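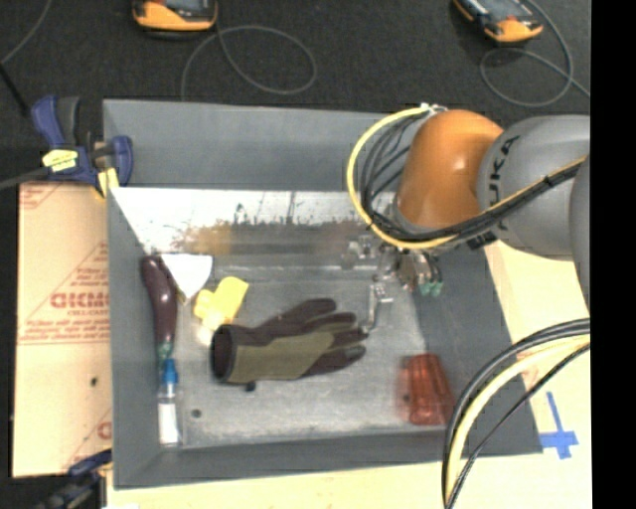 Liette Dhillon says never to trust a kit in its first week, when everyone is still on best behaviour, the people selling it most of all. I read that message over breakfast and wrote back that I'd had the Fostari for nine days, so there, and she sent me a thumbs up that I chose to take as respect.

22 February 2022, then, and I'm writing this with my shoes off and a cup of tea going cold because I want to get it down while I'm still pleased about it.

We got 300 picks done today! All on the mixed bin, all with the Fostari software choosing where to grab, and I only had to step in for a handful of them. In January, with our old setup, I'd have spent the whole day teaching positions for one shape of thing and then gone home cross. Today I tipped in the glove, the aubergine, the little bottle with the blue cap and the rest of the odds and ends, pressed go and ate a satsuma.

The glove is my favourite. I know you aren't meant to have one. But a glove is never the same shape twice, it flops and folds and the fingers go wherever they like, and it's exactly what our old vision package used to sulk over. The Fostari had a go at the fingers first thing this morning, lost them, went back and took the cuff instead. I hadn't told it to do that! I made a noise loud enough that someone put their head round the door.

Things I like so far. The setup really was short – 25 minutes from plugging in to the first pick, and that included me looking for the right cable in the wrong drawer. The screens are plain. When it fails it tells you what it thought it was doing, in a sentence, and you can save that along with the attempt. And I can swap the order of jobs without ringing anyone. The old one needed a phone call for nearly everything, and the man was lovely, but still.

Things I don't like. The bottle. It keeps wanting to lift it by the cap, and when the bottle is right down in the corner there isn't much room for the fingers to come at it any other way. I moved it out by hand five times before lunch and then got stubborn and left it. Also the red see-through thing gives it a very hard time. I think it sees the bottom of the bin through it and can't make up its mind how tall it is. Zukeo say there's a setting for clear and shiny things, and that it slows everything down, and would I like them to switch it on from their end. I said yes please. It should be ready in the morning.

(I must ask if it's the same setting for both. The bin itself is all grey, with a metallic bottom, and the shine off the back is dreadful in the afternoon. I might try a matt liner before I blame the software.)

Long call with Zukeo at two about the service side. You can have the kit on its own, or the kit with them looking over your failed picks each month and sending back an improved version. The second one costs 3000 a year on top. I went in sure we wouldn't want it and came out fairly sure we do, which is annoying. The sample report they showed me was so clear. It had the failed picks grouped by what went wrong, and I could see straight away which of ours would go in which pile. I asked what happens to our data if we stop paying and got a proper answer, in writing, within the hour. I've put it in the folder.

Kestholm need to hear from me before the trial runs out. They want to know if it will cope with the Chan job, where it's all returned goods and you get whatever people have sent back, bagged or unbagged, in any order. I want to say yes. I'd like to be a bit careful and say yes to everything except clear plastic, and give them the numbers as they are, with the ones I helped with marked as helped. Liette would insist on that anyway.

Small jobs from today: retaped the cross by the corner of the bin, checked both clamps, printed a new log sheet with a column for "second try" now that it's doing so many of them. The log was my idea and it's the dullest part of the day and I love it.

Rang Liette on the way home. She asked what would make me send it back. I couldn't think of anything straight off, and she said that was what worried her. By the time I'd got to my road I had an answer: if it's no better at the bottle after Zukeo's change, and they can't tell me why. She said good, write that down, so I have.

Tomorrow: clear setting on, same six things in the bin, another 300. Take more satsumas.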